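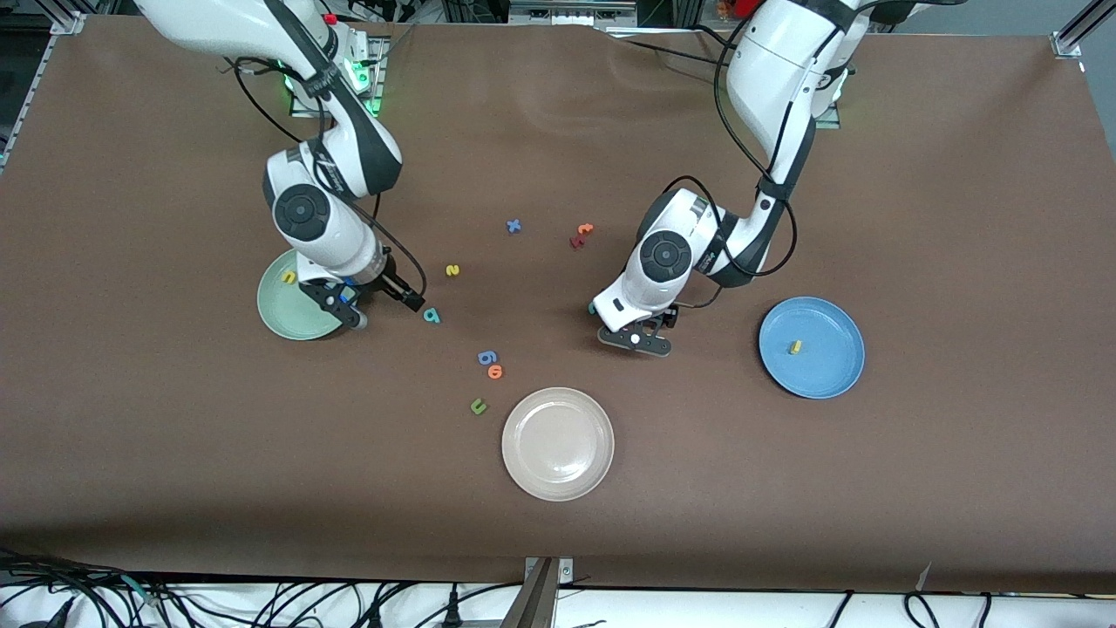

Who Reads the Comments? Student Use of Written Feedback on Marked Assignments

Project report, second-year Education Studies
Breller College, Hong Street campus
May 2025

1. Background

Lecturers at Breller spend a lot of time writing comments on assignments. Our group wanted to know what happens to those comments once they are released. Two of us had been told in tutorials that most students look at the mark and close the page. We had also heard the opposite complaint from classmates, who said the comments were too short to be any use or came back after the next assignment was already due.

We set out to answer three questions. Do students open the comments at all? If they do, what do they do with them? And does the way the comments are written or timed make any difference?

2. Where the data came from

All assignments in our faculty are submitted and returned through Trenix. The system keeps a record of when a student opens the mark and, separately, when they open the comment panel. The faculty office gave us these records for first-year units with all names and student numbers removed. After we took out group assignments and anything that had been withdrawn or resubmitted, we had 1122 marked assignments to work with.

We then ran a short survey using Zoditz. It was open for two weeks and the link was posted on the first-year noticeboard page and read out in lectures. Most items were statements that students rated from 1 to 5, where 5 meant strongly agree. There was also one open question at the end, which asked students to describe a time they had used a marker's comment in later work.

We had planned to interview markers as well. The ethics approval for that part did not come through in time, so it was dropped. One marker did talk to us informally about how long the work takes, but we have not used anything from that conversation.

3. What the records showed

Of the 1122 assignments, the comment panel was never opened for roughly 400. This was lower than we expected from what we had been told, but it is still more than a third. In nearly all of those cases the student had opened the mark, so it was not a matter of them failing to log in.

Timing mattered more than anything else we looked at. When results were released before the next assignment in the same unit was due, the panel was opened far more often. When they were released after the end of teaching, it was mostly left alone. Final essays were the worst case. These tend to be the longest pieces of work and also get some of the longest comments.

The mark itself had an effect as well. Students with a result near the bottom or near the top of the range were less likely to open the comments than those in the middle. We had guessed the first part but not the second.

We could see that a panel had been opened but not whether anyone had read what was in it. Someone who opened it by accident and closed it straight away would look the same in our records as someone who went through every line.
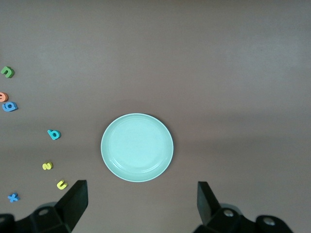 Plate and foam letters and numbers on a tabletop.

4. What students told us

Survey answers were more positive than the records. Most respondents agreed that they "always or usually" read comments on their work. Some of this is probably down to who chose to fill in the survey. A student who ignores feedback is not very likely to answer questions about it.

On length, the most common view was that a few specific sentences were better than a page. One unit lets markers write up to 500 words, and several students who mentioned that unit said they had stopped reading part of the way through. Others liked the longer comments and said it was the only time anyone at the college had engaged with their argument.

On wording, complaints were fairly consistent. Phrases such as "needs more depth" and "be more critical" came up again and again as things students did not know how to act on. Comments that pointed to a particular paragraph were rated as more useful. So were comments that said what the student could have done in place of what they did.

The open question was the hardest to analyse. Many students left it blank. Of those who answered, most described fixing referencing or formatting. Only a small group described changing how they planned or structured an essay. It may be that surface problems are easier to remember — and easier to describe in a text box — than changes in thinking.

A few students said they had not known the comment panel was there. In Trenix it sits behind a small tab to the right of the mark, and on a phone it is hidden until the page is scrolled sideways.

5. Problems with the study

The records cover one faculty and first-year units only. Third-year students may behave quite differently. We also could not link survey answers to the Trenix records, so we do not know whether the people who said they read comments were the ones who opened them.

We did not code the comments themselves for quality. We had hoped to, but the comment text was not part of what the faculty office could release.

The survey should have asked about phones. We only noticed the display issue once the answers were in.

6. Suggestions

The tab in Trenix should be moved or the comments placed directly under the mark. This would be cheap to try.

Comments on final essays could be shortened, with the time moved to mid-semester work where students are more likely to use them. Students who want full comments on a final essay could tick a box when they submit.

Markers could be given a short list of phrases to avoid, with a sample rewrite for each. We have drafted one and it is attached as Appendix B.

We have asked the faculty office for the second-semester records, which start in August, so that next year's group can check whether the timing pattern holds. The survey questions are in Appendix A and can be reused without asking us.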